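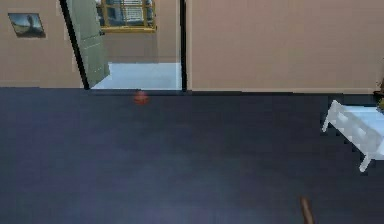
Fiona Tennant wrote:
Before any value is changed in the Ponadby cell, I would ask that the current setup file be saved under its own name. The last time the head camera was moved, the former mount height was overwritten and had to be recovered from a printout. I support a review of the mount. I do not support doing it in the shared file.

Home Forums Cells and Setup Simulation Search Log in

Leckie User Forum uses cookies to keep you signed in. By continuing you accept our cookie notice.

Thread: Ponadby cell, head camera and arm base after the Gumis model update

Craig Morrison wrote:
Thank you. The file has been saved separately. For members joining the thread, the position is as follows. The Ponadby cell is our simulated two-room test space for the Gumis mobile arm, run under Skommont. On April 14, 2021 the arm model was replaced with the updated one. The updated model places the origin of the arm base at the turntable, where the old one placed it at the floor. Our camera mount is defined from that origin, and the offset was carried over unchanged.

Out of 561 runs completed with the updated model, 63 stopped with a localization fault. The log gives the same code each time. I have asked that no further runs be started until the offset has been settled.

Isla McIver wrote:
I would question whether the mount is the cause. I have read through the fault records, and the ones I opened were all raised near the doorway. An incorrect mount height ought to disturb the robot wherever it stands. A fault that prefers one location suggests the floor map to me. May I ask whether the map was rebuilt after the model was changed?

Craig Morrison wrote:
It was not rebuilt. The procedure calls for a rebuild only when the room is altered, and the room has not been altered.

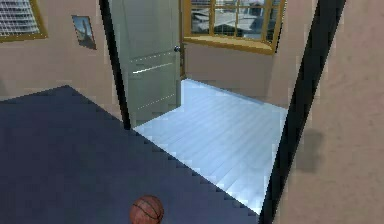
Isla McIver wrote:
The procedure was written for the old model, and I do not think it should be relied upon in this instance. The map is drawn from the camera views, and if the camera has moved, the edges in the map have moved with it. The place where this matters most is the line between the navy carpet and the plank floor of the next room. It is the strongest edge in the cell, and at our present render setting it comes out as a row of steps. The localizer fits a straight line to those steps. I would expect it to tolerate an error in the map or a coarse edge, but perhaps not the two together. I would also remind members that the basketball is a loose item and must be left out of the map when it is rebuilt.

Agnes Kinnear wrote:
With respect, the render setting has been the same for as long as I have used the cell, and the fault is new. Raising the resolution would lengthen every run and would make our earlier results hard to compare. I ask that it be left alone until the mount has been corrected and tested.

Fiona Tennant wrote:
I agree with Agnes on the order of work. One change at a time, with a test after each. Could someone please post the steps that will be followed?

Craig Morrison wrote:
The proposed order is set out below. Please raise any objection here and not by private message.

1. Load the saved copy of the setup file. Confirm the file name in the title bar.
2. Send the arm to its rest pose and wait for the joint readings to settle.
3. Set the mount offset from the new base origin. The tilt remains at 37 degrees.
4. Check the head camera view at rest. Note any part of the arm that enters it.
5. Redraw the self-mask.
6. Rebuild the floor map with all loose items excluded.
7. Run the doorway test and attach the log to this thread.

Step 5 was missing from the former procedure. The self-mask tells the localizer which parts of the view belong to the robot. If it does not match the arm, the edges of the links may be read as edges of the room — a matter I had not considered until Isla raised the question of the map.

Fiona Tennant wrote:
Please add to step 4 that the view is to be checked at rest and again with the arm extended. A mask drawn from a single pose has caught us out before, in the Leckie cell.

Craig Morrison wrote:
Accepted. Step 4 has been amended.
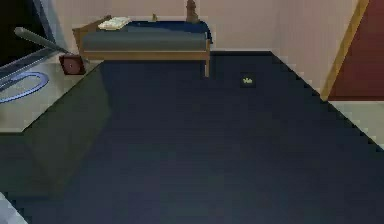

Agnes Kinnear wrote:
I have one concern about the redrawn mask. Covering the rod and the blue ring is correct, but the left side of the view also holds a corner of the carpet and the light floor beside it, and those are useful to the localizer. A generous mask drawn over that whole side would remove them. I ask that it follow the outline of the arm closely, with a margin of 2 pixels and no more.

Isla McIver wrote:
I cannot agree to so narrow a margin. The arm moves between the time the joints are read and the time the view is rendered. A tight mask will let a sliver of the rod through whenever the shoulder turns quickly. I would accept losing a little of the floor.

Agnes Kinnear wrote:
Then the shoulder speed should be reduced for the mapping pass. The loss of floor would be permanent and the slower speed would apply only during step 6.

Fiona Tennant wrote:
Both settings can be tested. I suggest the narrow mask at reduced speed first, followed by the wider mask at normal speed, with the same doorway test for each. Please also record which map was in use. The logs do not store it.

Craig Morrison wrote:
That will be done. The render setting stays as it is for both tests. I have reserved the cell and will attach the two logs when they are complete. Isla, please send me the margin you would like for the second test.

Isla McIver wrote:
Sent. I would still like the render question kept open.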